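Two Policies, One Shirt Pile

I have spent most of June thinking about folding T-shirts, a skill I do not personally have. My own go into the drawer in a state Magdolna Győri once called "geological." So please take what follows in the spirit of a man who can't cook reviewing ovens.

The question we started with was dull, and I still like it. If you collect folding demonstrations with hand-held grippers, one in each hand, and train a policy on them, how much does it matter which people did the folding? Everybody in the field has an opinion. Mine was "not much, get more data." Elsa Haugen's was that I should go and watch some of the data.

We had 3,488 demonstrations. Brijesh Pathak wrote a filter that threw out anything where tracking dropped, where a gripper left the table for too long, or where the final fold was bad enough that even I noticed. That left 3,255. I had budgeted for a bloodbath and felt a little cheated.

They came from four folders, and the four folders do not agree about anything. One does the sleeves first. One does the body in half and then treats the sleeves as a rumor. One smooths the cloth between every single move, like somebody petting a nervous dog. The fourth is Géza Major, who folds fast and well and never the same way twice, and who is therefore a terrible teacher.

The first policy, trained on the whole lot, learned to be polite. It would go in for a sleeve, drift toward the hem, go back, and hover. Anyone who has tried to leave a restaurant with in-laws knows the motion. Average four good plans and you get a very considerate robot holding a shirt by nothing in particular.

So we tried the obvious thing and gave the second policy a style label, a plain tag for who did the demo. At test time you pick one. Abdul-Rahman Akpalu said this was too stupid to work and too cheap not to try, and he ran it overnight. By morning the hovering was mostly gone. With the petting style selected it was slow and rather lovely. With Géza's label it was, as expected, chaos, though confident chaos, and some of it ended in a folded shirt.

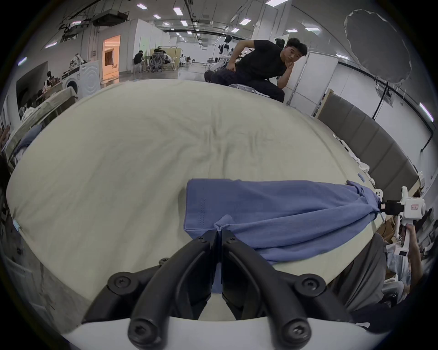

Why not just use one person's demos and skip the label?

We tried that, and it folds nicely until the shirt starts out in a heap that person never happened to deal with. The other folders' data seems to help with getting out of trouble, even when their style isn't the one you picked.

I say "seems" on purpose. We haven't separated style from sheer quantity yet, and the proper comparison needs subsets of matching size, which I keep promising to build and then finding other things to do. I also haven't touched long sleeves. Long sleeves frighten me.

Elsa wants the labels learned from the motion so we don't have to write down who did what. She's probably right, and it would spare Géza having a failure mode named after him in the config file. For now it stays, spelled with the accent, which broke the loader once.

Contact | © Darkine Notebook | Back to top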